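Projeto Wokunach - Água de consumo nas aldeias do vale
Relatório de progresso à Fundação Brandton
27 de fevereiro

1. Situação geral

O presente relatório descreve o trabalho feito desde o último pagamento e o que falta fazer até julho. Pedimos desculpa pela extensão do ponto 3, mas foi a parte onde o plano mudou mais e preferimos explicar com algum detalhe.

A rede da aldeia de cima está em serviço. A rede da aldeia de baixo continua dependente do fontanário e do tanque antigo, que recebe água da nascente do lado norte. O atraso em relação ao calendário aprovado é de cinco semanas. Três dessas semanas devem-se às chuvas, que tornaram o caminho da nascente impraticável para a carrinha, e as outras duas devem-se à autorização de passagem num terreno particular, que foi assinada mais tarde do que esperávamos.

2. Inquérito às famílias

O inquérito ficou concluído. Das 291 casas habitadas na lista da junta, obtivemos resposta de 248. As casas em falta são quase todas de pessoas que vivem fora durante o inverno, e vamos tentar de novo na época das festas, em julho.

As respostas confirmam em grande parte aquilo que se dizia na primeira reunião. A pressão é fraca ao fim da tarde, sobretudo nas casas acima da igreja. Muitas famílias guardam água em garrafões, mesmo nos meses em que não há cortes, por hábito e por desconfiança. Um resultado que não prevíamos: o sabor a cloro foi mencionado mais vezes do que os cortes. Nas casas com crianças pequenas, a queixa é ainda mais frequente.

O questionário teve um defeito que devemos assinalar. A pergunta 9 juntava a água para beber e a água para cozinhar, e várias pessoas responderam só a uma das duas. Os dados desta pergunta não foram usados.

3. Obras na rede

Foram abertos e fechados 700 metros de vala entre o depósito e o largo. O traçado inicial passava por baixo do muro da escola, mas a empresa Robichaud, responsável pela escavação, encontrou rocha a pouca profundidade e propôs seguir pela berma da estrada. O novo traçado é mais comprido, porém mais fácil de reparar no futuro. O custo adicional ficou dentro da verba para imprevistos.

Os materiais encomendados à Esby chegaram em duas entregas. Na primeira faltavam as juntas de borracha, e foi preciso esperar pela segunda para fechar o troço do largo. As válvulas de seccionamento ainda não estão todas colocadas - faltam a da curva do cemitério e a do ramal da cooperativa.

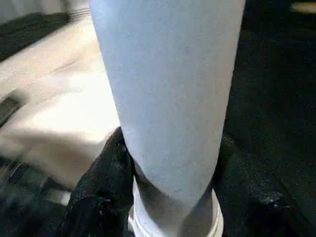
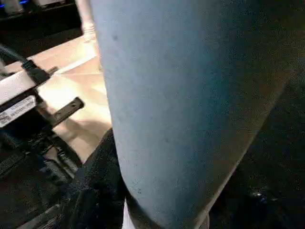
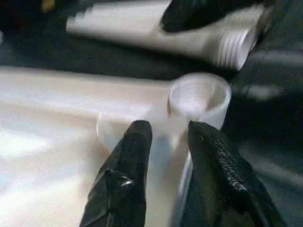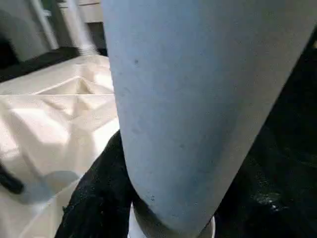 Terceira imagem: acessório de plástico branco junto a um tubo branco. Restantes imagens: pormenores em azul-claro e branco.

4. Qualidade da água

Foram recolhidas 40 amostras, em pontos escolhidos com o laboratório: na nascente, no depósito, no fontanário e em torneiras de casas particulares. Os resultados microbiológicos estão dentro dos limites em todos os pontos menos no tanque antigo, onde uma análise deu positivo para coliformes depois de uma noite de chuva forte. Repetimos a recolha e o segundo resultado foi negativo. Mesmo assim, mantemos o aviso afixado até à limpeza do tanque.

Quanto ao cloro, a dosagem foi ajustada uma vez. Os valores na entrada do largo são agora mais estáveis, mas no fim da rede continuam baixos. Queremos discutir com o laboratório se convém um segundo ponto de dosagem, e só depois apresentar um orçamento.

5. Despesas

A execução financeira segue em anexo, com as faturas numeradas. Duas rubricas merecem atenção. Os transportes estão acima do previsto, por causa das viagens repetidas à nascente. A formação está muito abaixo, porque a sessão sobre leitura de contadores foi adiada. Pedimos autorização para transferir uma parte da segunda rubrica para a primeira.

6. Próximos passos

Colocar as duas válvulas em falta e fazer o ensaio de pressão do ramal da cooperativa.
Limpar e desinfetar o tanque antigo, se possível antes da primavera.
Realizar a sessão de formação adiada.
Voltar às casas que não responderam ao inquérito.

O relatório final será entregue depois da segunda ronda do inquérito. Agradecíamos uma resposta ao pedido do ponto 5 antes da próxima encomenda de materiais.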